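Notebook – phone sorting, Trerkley bench
March, entry 12

Picking up where the last entry stopped: the Casimska lot is being sorted by back cover before anything gets opened.

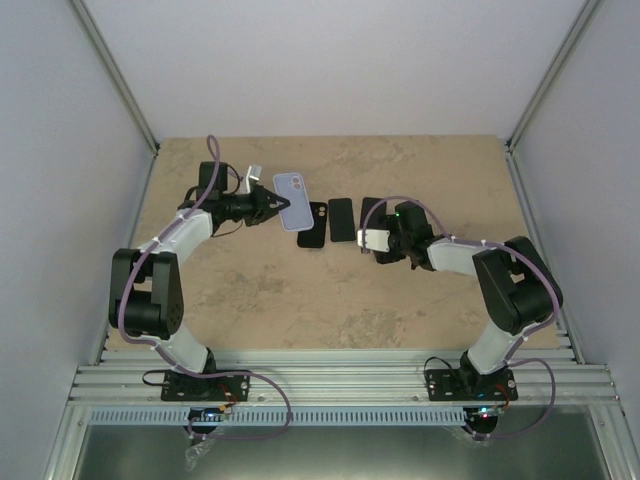 The intake sheet for this lot lists 492 handsets. The sheet gives model and storage but no color, so it is no help with matching covers. I am adding a color column by hand and sending the revised sheet to Zoubi with the next return.

Procedure as it stands:

1. Lay phones flat on the bench with the long side running front to back. Small groups only.
2. Separate by cover color first. Black is the bulk of it. Lavender and other light colors go to the left, black to the right.
3. Within black, separate by camera layout. Dual modules in one group. Anything where no camera shows goes in a second group and gets turned over before it is logged.
4. Leave a finger's width between phones. Covers that touch pick up fine scratches, and Zoubi grades down for those.
5. Log, bag, label, box. Boxes hold 30.

Step 3 was changed this morning. The old version went by outline alone, which put two different models in the same box on the first pass. Outline is not reliable with black phones under the bench light – the rounded corners look the same on all of them. Camera layout is faster to read and less open to argument.

Lavender phones are easy to pick out but hard to grade. The tan marble pattern of the work surface throws a warm cast on pale purple, and light wear near the camera bump does not show well. Proposal: grade the light colors on a sheet of plain gray card. To be tried on the next box.

Labels: the Jikbridge roll is 2,000 to a roll and the adhesive leaves a residue on matte covers. Use the bag for the label, never the phone. Anything already labeled on the cover gets wiped with isopropyl and set aside until the end of the run.

Open items:
– gray card, cut to bench depth
– second marker for the black group
– ask Casimska whether color can be put on the intake sheet at their end
– re-check box 12 for mixed models

Last updated: 4:30 p.m.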